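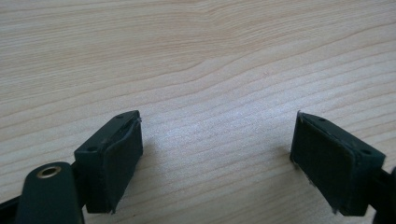

The Kolarari is a table top, sold on its own, for people who already have legs. Table legs, we mean, though the other sort helps when carrying it up the stairs.

We started selling tops without frames when it became clear how many perfectly good table frames were standing in sheds with nothing on them. Tops take the knocks, the hot mugs and the felt-tip pens, while the part underneath goes on for decades looking smug. If you have a frame you like, keep it and put a Kolarari on it. If you haven't, the Pasutine trestles were made to go with it and are sold in pairs, one trestle being of limited use.

The wood

Pale, blond and fairly lively. The grain runs the long way in slow curves, wide and soft in some places and drawn into tight thin stripes in others, with the odd darker streak wandering through. Customers have compared it to sand at low tide, the weather map and, in one letter we have kept, streaky bacon.

No two tops match. We will not send you photographs of eleven of them so that you can choose the nicest, because we tried that one August and it took until the end of September. If you are ordering a pair to stand end to end, write "pair" in the notes box and we will pick two that get on with each other. They will still not line up across the join. Wood has never been much good at that.

It will also change colour. A new top is at its palest on the day it arrives and will warm up over the first year or so in a bright room. If you leave a fruit bowl in the same spot all that time, you will own a picture of a fruit bowl's bottom. Move things about a bit.

The finish

Smooth, with a low sheen that you notice when the light falls across it and forget about the rest of the time. We use Buckley hard oil, put on thinly and rubbed back between coats by Si-eun Yeom, who runs the finishing room and has firm views on people who skip the rubbing back. The last paper she uses is 600 grit. We once suggested that 200 might do for the underside, which no one sees, and the subject has not come up again.

Hard oil is forgiving. A ring from a wet glass will usually fade if you leave it alone overnight. A scratch can be rubbed down and oiled by anyone with a spare half hour and a cotton rag, and the mend will blend in by the next week or two. What it won't stand is a pan straight from the hob, bleach, or those orange kitchen sprays that promise to cut through grease. They do cut through grease, and then they carry on.

Looking after it

Wipe with a damp cloth, then a dry one. Washing-up liquid is fine, well watered down. Re-oil when the surface starts to look thirsty, which for a kitchen table with children at it means once a year and for a desk means whenever you next remember. Lay oily rags out flat outdoors to dry before you throw them away. Balled up in a bin they can catch fire by themselves, and we would like you to go on being a customer.

Keep the top away from radiators. A gap of a hand's width is enough.

Fitting

Each top comes with a bag of Irar slotted brackets and the right screws. The slots are there because a wide piece of wood gets a little wider in damp weather and a little narrower when the heating goes on, and it will do this whether or not you have screwed it down hard. Leave the screws just short of tight and everyone stays friends.

Drill pilot holes. Wrap a bit of tape round the drill bit at the depth you want to stop. Most of the tops that come back to us with a small mysterious hole in the upper face were fitted by somebody who was sure they could judge it by eye, and we say that with sympathy – the one in our own office has two.

If your frame is metal and already drilled, mark through its holes on to the underside with a pencil and check that everything sits square before you make any dust.

Ordering

Part number 531. Tell us the length and depth you want and we will cut to suit. Please measure the frame, then measure it again with someone else holding the other end of the tape. Square corners are standard and we ease the edges slightly so they don't bite. Rounded corners are no extra charge but do need saying at the time of ordering, as we can take corners off and have not yet found a way of putting them back.

Allow 3 weeks. The oil needs time to harden before we wrap the top, and hurrying it leaves a faint print of the wrapping on the surface, quite pretty but not what you paid for. Delivery is to the ground floor by two people. They are kind and may go further if there is tea.

Offcuts from your top can be sent along with it if you ask. They make decent chopping boards for someone with a saw and patience, and decent door wedges for everyone else.

Samples are palm-sized, finished in the same oil, and free. You needn't return them.

Last updated: 21 February 2019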